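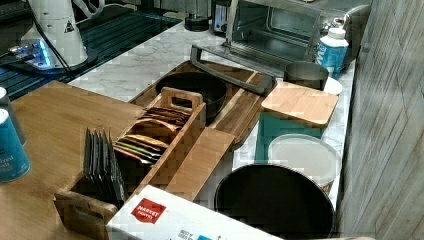
Open day at the Brustby kitchen lab: frequently asked questions

When is it?
The next open day is 17 April 2023, with another planned for June. Doors open at 9 and the last group goes in at 4.

Do I need to book?
Yes. There are 490 places across the day and they are free. Book through the Gundilora website. If you can't come, please cancel so that your place can go to someone else.

What will I see?
A robot arm working at a kitchen counter. The project is called Avram and its subject is everyday household jobs: picking up a packet, moving a cup, putting things back where they belong. Each demonstration is followed by time for questions.

Why a kitchen and not a factory?
Factory parts arrive in the same place every time. Things on a kitchen counter don't. Tea packets, cans, pans and tubs differ in size and weight, and they end up close together.

Does the arm make tea?
Not as part of the demonstration. Visitors' tea and coffee are served in the foyer.

Does it always get things right?
No. It sometimes misses or drops what it is holding, and the team will let you see that happen. By the end of March the project had logged 3,494 attempts at picking things up, failures included. The Zinel room has a display on what was learnt from them.

How close can I stand?
Behind the line on the floor. Staff will stop the arm if anyone crosses it — please keep hold of small children.

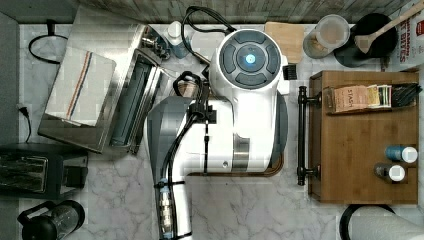 One visitor wrote to us afterwards that the arm was slower than she had expected, and asked whether it could be sped up. It can. We keep the speed down on open days so that people can follow each movement.

Can I take photographs?
Yes, without flash. Please don't use tripods.

Is the building accessible?
There is step-free access from the car park and a lift to floor 2. Tell us when you book if you need a seat near the front.

Can I bring a school group?
School groups have their own sessions. Use the schools form on the website.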